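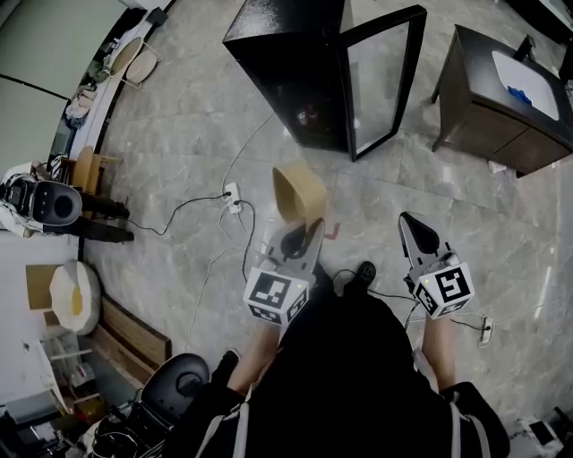
Bowl in the left gripper, cabinet door open, both marker cubes showing.

I promised Róisín Daly back in May that I would write down our house rules for recording with the hand-held grippers, and she has been very patient with me (thank you, Róisín!). So I've made a pot of tea and I'm going to do it properly, which for me means slowly and with too many brackets.

When Wim Dierckx and I started, we had a list of 50 rules. Fifty! Wim printed it, laminated it and hung it by the door, and I don't think either of us ever read past the first page. Griet Leemans came over from Petberg, crossed out line after line with a green pen, and left us with eight. I was a bit hurt at the time, as I'd written most of them, but she was right and the list is still up.

The one I care about most is the floor. Cables and power strips go to the sides before anyone puts the harness on, and I mean before, while you can still bend down comfortably and see your own feet. With a gripper in each hand you can't catch yourself nicely, and your eyes are on the bowl. We are not saints about this. I looked at the picture again while typing and there are leads wandering over the tiles and a strip more or less in the middle, so Wim and I will be having a little talk, mostly with me on the receiving end.

Next come the marker cubes. Keep sleeves, straps and hair away from them, wipe them with a dry cloth at the start of a session, and if one gets knocked, stop and do the calibration again. Please don't twist it back by eye. I did that once and we threw out 183 recordings, almost a whole week of somebody's evenings, and I still go pink when Griet mentions it.

Look for the little green light on each side before you begin. Put tape on the floor if an object has a starting place, and leave the tape alone until the whole set is finished, even if it looks untidy. Open a glass door gently and all the way, so that you aren't nudging it with an elbow on the way back.

And have a rest after every four takes! Your wrists will tell you the same thing, only later and less kindly.

Jasper Willems has asked for a copy for the Galon group, so if you spot a mistake, do leave a comment and I'll fix it before I send him the file.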